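News from the drying hall: cleaning of the belt dryer

Many customers have asked us in June how often the belt of the Brarkent dryer should be cleaned. The manual gives a general answer, but the work in each plant is different, so we want to share our own practice at Norkurmont.
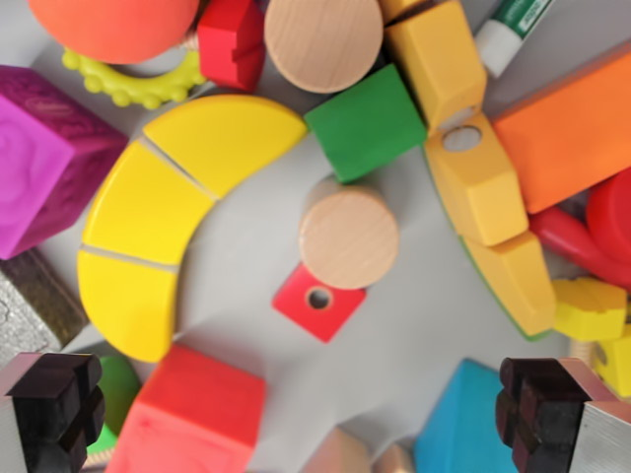 Reading time: 3 minutes

We dry mostly apple pieces and onion. Onion is the easy product. Apple has much sugar, and the sugar stays on the mesh and becomes hard like glass. If the belt is not washed for 40 hours of running, the air cannot pass well and the pieces in the middle remain soft.

Our method is simple. We stop the heaters first and let the fan run until the chamber shows around 79 degrees on the display. Then the belt moves at the lowest speed and we spray warm water from the lower side. Please do not use a steel brush, it opens the mesh at the joints. A nylon brush is enough. The side seals must be taken out and washed by hand, and this takes more time than the belt itself.
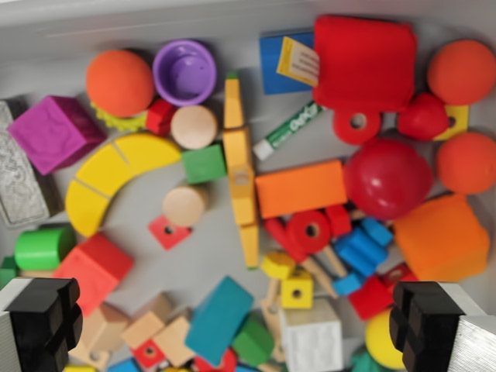 Leonidas Moschos wrote to us that at Wultmont they wash from the upper side, and that the water then pushes small pieces into the return rollers. He now puts a tray under the rollers before each wash and advises other users to do the same.

We will try the tray also. New seals for the Brarkent come from Vermeulen in packs of 4, and orders should be sent before the end of the month. Please write the belt width on the order.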